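House Rules for a Small-Parts Picking Cell

I look after the small-parts cell at Sunby, and most of what I know about running it safely I learned by doing it wrong first. When Lanying Luo joined us in May she asked me for the written rules, and I had to admit they were mostly in my head. So I sat down and typed them up. If you run a little arm that sorts electronics, feel free to steal any of this!

Before you power up

Do the risk assessment again whenever something changes. I mean anything: new fingers, a different tray, a table moved over to make room for a cart. Ours takes me less than an hour, and I keep the old ones in the same folder so I can see what I was worried about last time.

Walk the cell with the arm off. Press the emergency stop, check that the controller really shows it, then reset. I do this every morning at 7:30, coffee still in hand (outside the line, yes, I know).

Step 1. Give every container one job

A bin is for one thing and a tray is for one thing, and you write down which is which. At our cell the tray is where parts get picked from and the bin is where they go. If you want to swap them, fine, but change the sheet and the program together, before lunch, while you're still awake.

Step 2. Line the tray

Plain white paper, flat, changed at the start of each shift. Dark little parts are so much easier to find on it, for the camera and for me. Shiny steel on its own gave us bad picks all through the first month - the reflections kept getting read as edges.

Step 3. Spread the parts out and mind the wires

Leave a finger's width of clear paper on both sides of anything you want gripped. Boards lie flat. Anything with leads, like a solenoid, gets placed so the wire lies away from the side the fingers come down on. 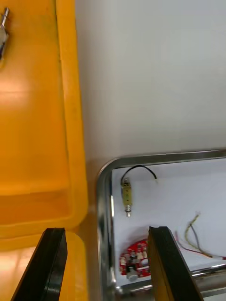
Step 4. Set the height for crossing a rim

Going from tray to bin means going over at least one raised edge, usually two. Measure the tallest one, add the length of the longest thing that might dangle from the grip, and then add a bit more. Don't forget dangling wires in that sum. I did, and spent an afternoon fishing a lead out from under a Prendura tray.

Step 5. Run slow first

The first ten picks after any change go at reduced speed with somebody standing at the stop button. That means standing, with a hand free, and no phone. After that, go up in stages and stay put for each one.

Step 6. Handle boards as if they were all live-sensitive

Wrist strap on when you load, even if you're only nudging one board over. Ground the metal tray too. We don't sort parts into "delicate" and "probably okay" at our place, it just leads to arguments.

Step 7. Hands out means hands out

If a part lands crooked, pause the program, wait for the arm to stop, and only then reach in. I don't care how slowly it's moving. Pausing costs you a few seconds, and you can log it with the same button.

Keeping the log

I write down each dropped part, what it was and where it fell. Over our last long run we made 1,675 picks and dropped 46, and when I read back through the notes, most of the trouble was trailing wires catching on something. That one page got us a better loading habit and a new wire rule (see Step 3).

Lanying has since added a column for who loaded the tray. I grumbled, then found that the worst entries were mine. The blank log sheets are in the top drawer under the Clusine binder, and please put the pen back.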